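Opinion | Manipulation and Benchmarks

Jun 4, 2022
By Nasrin Jalali

Success rate is the wrong headline number for dense packing

Most papers on learned grasping still report one figure per task: the share of attempts in which the object left its starting position and stayed in the gripper. For isolated objects on a flat surface this is adequate. For objects packed against one another it hides most of what a reader needs to know, and I think reviewers should stop accepting it on its own.

Our group spent the first part of this year on a narrow problem, the removal of a single strip of staples from an open tray. In January Karthik Rathnayake ran a policy trained on wrist camera views alone and recorded success in 30 of 37 attempts. By the usual standard that is a respectable result for a part with almost no exposed side surface. He then went back through the same recordings and asked a second question: was the rest of the tray left as it had been? The answer was yes in 17 of them. In the other successful attempts a neighbouring strip had been lifted, tilted or split, and our scoring script had recorded all of these as passes.

The script was doing what we had told it to do. It compared the gripper opening with the expected width of a strip and checked that the opening held for two seconds after the lift. Nothing in it referred to the tray. I have since read the scoring rules of several published benchmarks with this in mind, and the omission is common.

There is a reasonable defence of the simple measure. It is cheap, it needs no human judgement, and it allows comparison across laboratories. Thilini Patwary made this case to me at some length, and she is right that a measure which requires someone to watch every recording will not be used for long. Her own suggestion, which we have adopted in our Cassim test set, is to take one still before the approach and one after the withdrawal, and to compare only the area outside the target. It is crude. It misses small rotations and is easily confused by shadow. It did, however, flag most of the disturbed trays that Karthik had marked by hand.

The larger objection concerns training. A policy rewarded for lifting alone has no reason to prefer a narrow descent over one that pushes the next strip aside, and it will use whichever is easier to find. More data of the same kind does not correct this. When Rajitha Ekanayake added a penalty for neighbour movement, the lifting score fell and the undisturbed score rose. Under the usual reporting practice that change would have been written up as a regression, or more probably left out.

I would also like to see padding wear reported. Finger pads change with use, and a dense tray is far less forgiving of that change than a single block on a table. Our Plisimex fingers were swapped between sessions without a note of when, so I cannot say how much of the variation in our own results comes from the policy. That is a fault in our method and I would expect a reviewer to raise it.

The proposal is modest. Report the lift rate and, beside it, the rate at which everything else stayed put. Where the two are close, little space has been lost. Where they differ, the gap should be discussed in the main text of the paper, with the disturbed cases available for inspection.
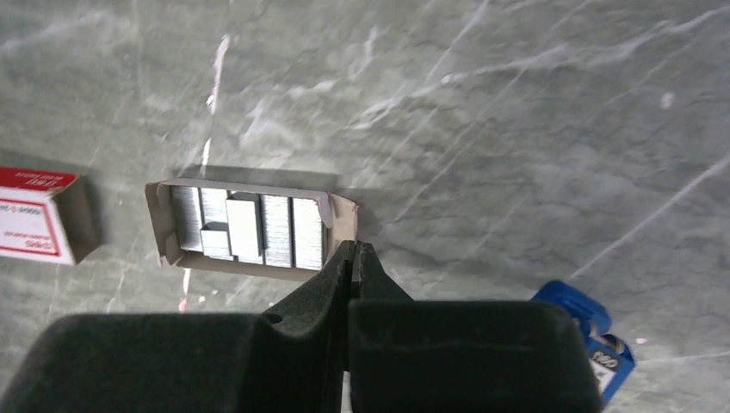
Wrist camera view of the staple tray, with the finger tips at its lower edge.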